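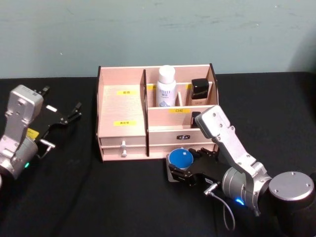 Old blog post won't budge from search results for my name

Nestor Belmonte

So I did the thing we all do and searched for myself on a slow Tuesday. Top result? A post from my old Kartha blog, which I shut down in October. I write under a pen name on Clikwood now, and the old post has my real name AND the pen name in it (my own fault, I was young and pleased with myself). The page is gone when you click, but the title and the first couple of lines still show up. My new blog just passed 2,491 readers and I'd like them not to know where I work. Is there any way to hurry this along?
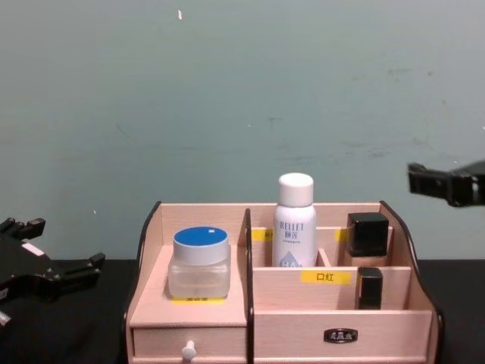 Wooden organizer with a blue-topped jar on the left shelf

Augustina Owusu

Been there! First thing to check is what the dead page really sends back. When I closed my blog, every old address quietly forwarded to the host's front page, so the search engine thought it was all still alive. You want a proper "not found" or "gone" error. Look in your Kartha account under the closed blog (if you can still log in) and turn off forwarding.

Then use the search engine's form for outdated results. Paste in the exact address of the post, not the blog's home page, and do it again for any version with www in front. I had 16 of them to get through, one at a time, with a large coffee.
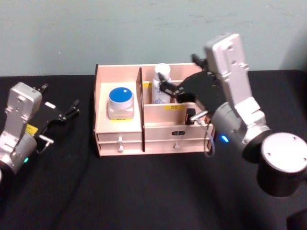 Oh, and search for your pen name in quotes together with your real one. Mine was sitting in a comment I'd left on somebody else's blog years ago. I emailed her and she took it out the same evening, which was lovely of her.

Tritside

just change the pen name, way easier. I had 700 posts under mine and swapped it in an afternoon

Nestor Belmonte

Augustina, it was the forwarding! Switched it off and sent the form in. Not changing the name though, I like it too much.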